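PRESS RELEASE

Clinstead Supper Club opens spring booking, and I've got a cookbook coming too

For immediate release – 10th February

Hi, it's Lahcen. I'm told a press release should be written as if somebody else wrote it, but I run the Clinstead Supper Club, I peel the carrots and I answer the phone, so you're getting it from me.

The big news first. Booking is open for our spring season, which runs through the end of May at the old feed store on Golside Road. We're putting on 15 suppers this time, our longest run yet, and every one of them is a sit-down meal at shared tables with bread, a soup, a main dish and something sweet. Tickets are $36 and that covers everything except wine, which you're welcome to bring yourself (no corkage, we've got plenty of glasses).

The second piece of news is that I've finally finished the book. It's called Root Cellar Suppers, it's coming out with Fahmy, a small press two towns over, and it has 144 recipes in it. I wanted to stop at 100. My editor kept asking what I did with turnips, and that was the end of that plan.

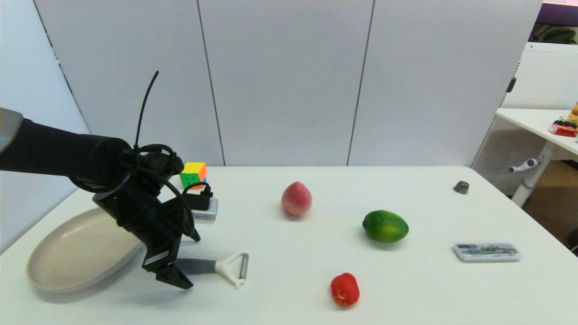 Most of the recipes started at the club. I grew up eating the kind of food where one pot feeds a whole table and half the neighbors, and when I moved to Clinstead I couldn't get used to cooking for two. So I began asking people over. Then they asked their friends, and one winter we had folks eating couscous on the stairs with the bowls on their knees! The feed store came up for rent that spring and I signed before I'd even checked whether the oven worked. (It did, mostly. The left side still runs hot and I've written the baking times in the book for an oven that behaves better than mine.)

The spring menus lean hard on whatever has kept through the winter. We'll open with carrot and caraway soup, then lamb shoulder with prunes, or a big chickpea and squash stew for anyone who doesn't eat meat. As the season moves on we switch over to peas, new potatoes, green garlic and all the herbs I can get. The last few suppers will have strawberries if the weather is kind. If it isn't, there will be orange cake, and I've never had a complaint about the orange cake.

Our vegetables come from Hamo, the farm out past the reservoir, and this year they're growing a purple carrot just for us. I tried some from the test bed last fall. They stain your hands terribly, but they taste like a carrot did when I was a kid, and I'm going to roast them whole with honey and cumin and hope people don't wear white. 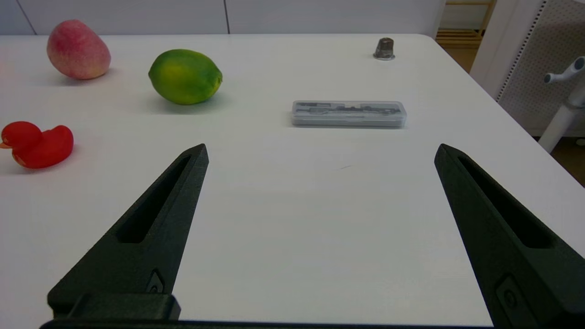
By Lahcen Cherkaoui
Cook and owner, Clinstead Supper Club

A few things I get asked a lot. Yes, kids are welcome, and they pay half. Yes, we can cook for most allergies, but please tell us when you book and not when the soup's already in front of you. The building is all on one level with a wide door, and there's parking behind the hardware store after six. You'll be sitting next to people you don't know. If that sounds awful, ask for an end seat and I'll do my best – but give the middle of the table a chance first, it's where the bread ends up.

We sold 555 seats last year, which still amazes me for a town this size, and the lamb nights went first. I'd expect the same again. If you want one of those, don't wait for your sister-in-law to check her calendar.

We're also running a beginner's kitchen class before the season opens. It's a single afternoon, very relaxed, and we'll cover soup from scratch, flatbread, preserved lemons and how to cut up a squash without losing your temper. Bring an apron and a jar with a good lid. Everyone goes home with lemons, and you'll need to leave them alone for a month, so find a shelf you don't look at much.

As for the book, it'll be on sale at the suppers from May and at the Clinstead bookshop the same week. There's a chapter on soups, a long one on stews, one on breads and a slightly chaotic one called Things in Jars. I tested every recipe at home on an ordinary stove with ordinary pans, and where you can swap an ingredient I've said so. My mother's harira is in there as well. She read it over and told me I'd put in too little celery, so I changed it.

Reporters and food writers are very welcome to come and eat. I'd ask that you book like everybody else so the kitchen knows how many we are, and I'm happy to sit down and talk once dessert has gone out. Advance pages from the book can be requested through Fahmy.

Booking is at the feed store door on weekday afternoons or by phone. If it rings and rings, I've got dough on my hands – try again in ten minutes.

Press contact: Lahcen Cherkaoui, Clinstead Supper Club, Golside Road, Clinstead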